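4 October 2025
By the Wevell Study Group on Congregational Life

4. Intercessory Prayer and the Language of Confidence

4.1 Setting and sources

The material considered in this section comes from the written prayer requests kept by two congregations, one at Wevell and one at Privesgate. Both hold a midweek prayer meeting, and both have long kept a book in which members may enter a request before the meeting begins. The books were opened to us on the condition that no entry be quoted in a form that would identify the writer. We read 1512 entries in all. Of these, 828 came from Wevell and the rest from Privesgate.

The entries are short. Most run to a single sentence, and many consist of a first name and one word, such as "surgery" or "work." Longer entries tend to come from older members, who often close with a verse reference. The passage cited most often in both books is 1 John 5:14, followed by Philippians 4:6 and James 5:16.

4.2 Asking according to His will

The condition attached to the promise in 1 John 5:14 has troubled readers for a long time. If God hears what is asked according to His will, the person praying may wonder whether a given request meets that test, and whether an unanswered prayer shows that it did not. The commentaries used in the Privesgate study classes treat the phrase as a comfort. On their reading, the believer is relieved of the duty of knowing in advance what is best. The Wevell classes have leaned toward a more searching view, in which the phrase calls the believer to examine the request before making it.

This difference can be seen in the books. Writers at Wevell often add a clause of submission, most commonly "if it be Your will" or "as You see fit." At Privesgate such clauses are less usual, and requests are put plainly: that a son come home, that a lease be renewed, that pain let up by Sunday. We do not take the plainer form as a sign of weaker faith. The Psalms ask plainly, and at length, and sometimes with complaint.

Our Lord's prayer in Gethsemane holds both forms together. The request is stated first and without softening, and the submission follows. Several entries at Wevell have the same order, and we think it worth noting that the order matters. Where the clause of submission is written first, the request itself is often vague, and in a few cases it is missing altogether.

4.3 Requests brought a second time

Some requests return week after week. The members who lead the meeting at Privesgate mark a repeated entry with a small stroke in the margin, and one request gathered strokes from April until the book was full. The parable of the persistent widow (Luke 18:1-8) was preached on in both places during the period under study, and repeated entries became more frequent afterward at Privesgate. No such change was found at Wevell.

Repetition raises a pastoral question. Some members feel that to ask again is to doubt that the first prayer was heard. Others feel that to stop asking is to give up. The text of 1 John does not settle the matter directly, although its present tense, "He hears us," may be taken to cover every time of asking. Paul asked three times concerning the thorn and then received an answer other than the one he sought (2 Corinthians 12:8-9). The answer ended the asking. Where no answer of any kind has been received, we find no ground in Scripture for telling a person to stop.

4.4 Thanksgiving entries

Entries of thanks are few in both books. The Ultora lectures, which both congregations have used as a study course, recommend that a separate page be kept for answers received, and Wevell adopted this practice partway through. The page filled slowly. Leaders there have said that members speak of answered prayer readily in conversation and seldom think to write it down.

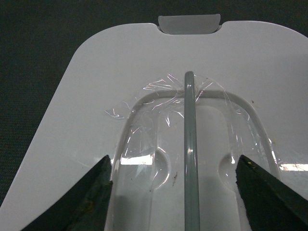 Figure 5.

One leader at Wevell told us that she had stopped urging people to use the thanksgiving page, and that she now reads one old request aloud each week and waits to see whether anyone will speak to it. She said that the silence is sometimes long, and that she has come to regard the silence as part of the prayer.

We are inclined to agree. Confidence, as the apostle uses the word, carries the sense of free and open speech before God. A person may have that freedom and still have little to say on a given evening. The Tsao reading plan, now in use at Privesgate, sets aside time before the requests are read for this reason.

The question of how children's requests should be entered in the books is taken up in Section 5.

Comments

Marginalia
Thank you for 4.3. I have asked for the same thing for years and was once told, kindly, that I should let it rest. I never had peace about that advice.

pewfour
Was the Privesgate book kept open to visitors? Ours is, and the visitors write far more than the members do.

R.
I would question the point about word order. My grandmother always began with "Thy will be done" and there was nothing vague about what came next.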